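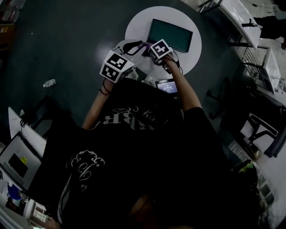 **Ticket:** 1428
**Site:** Derkgate, demonstration area
**Opened:** 6/7/18
**Reported by:** Sreekumar Unnithan
**Assigned to:** Chandrasekhar Subramaniam
**Project:** Rukano
**Priority:** Medium
**Status:** Closed, with one follow-up item

### Reported problem

During hand-guided demonstrations at the round table, the recorded path of the right gripper jumps sideways for a short period and then returns to its correct position. The left gripper is not affected. The operator does not notice anything at the time of recording. The fault is found only when the demonstration is replayed on the arm at Stirkthorpe, where the arm stops on a speed limit.

The task is a two-handed one. The operator works with one gripper in each hand, and each gripper carries a marker cube from which its position is calculated. The right gripper holds the small purple part against the table top. The jump occurs most often at that stage.

Nine demonstrations were rejected before this ticket was opened.

### Log

**Entry 1, S. Unnithan.** Both grippers restarted and the session repeated. Fault still present. Recordings uploaded to the project folder under the ticket number.

**Entry 2, C. Subramaniam.** Please confirm whether the cables were changed when the grippers were last serviced. Please also confirm that the correct cube file is loaded for each hand. The two files have similar names and have been confused before.

**Entry 3, S. Unnithan.** Cables are the original ones. Cube files checked against the serial list and found correct. The two cables were exchanged as a test. The fault remained with the right gripper.

**Entry 4, C. Subramaniam.** Recordings reviewed. In every rejected demonstration, the jump begins when only one face of the right cube is in clear view. With a single face at a steep angle, the software can settle on either of two positions, and it is changing between them. When two faces are visible the position is steady throughout.

Exposure on the tracking camera was found at 900. The value agreed for this site in December was 400. The higher setting blurs the marker edges during quick movement and makes the fault more likely.

**Entry 5, S. Unnithan.** Exposure returned to 400. Fewer jumps, but the fault is not cleared. It can still be produced by turning the right wrist outward while holding the part.

**Entry 6, C. Subramaniam.** Version 2 of the tracking settings has been sent to Derkgate. It rejects any single-face position that differs sharply from the one before it, and marks the gap in the recording. Operators are asked to keep two faces of each cube toward the camera where the task allows, and to pause briefly after closing the right gripper.

**Entry 7, S. Unnithan.** New settings installed. Full set of demonstrations recorded and replayed at Stirkthorpe without a stop. Short gaps were marked in two recordings. Both were accepted.

### Resolution

Incorrect exposure value, combined with unstable tracking from a single marker face. Exposure corrected and settings updated. The rejected demonstrations are to be recorded again and must not be repaired by hand.

### Follow-up

Rodrigues has been asked to quote for a replacement right-hand bracket that tilts the cube toward the operator. Pending a reply, the guidance in Entry 6 remains in force.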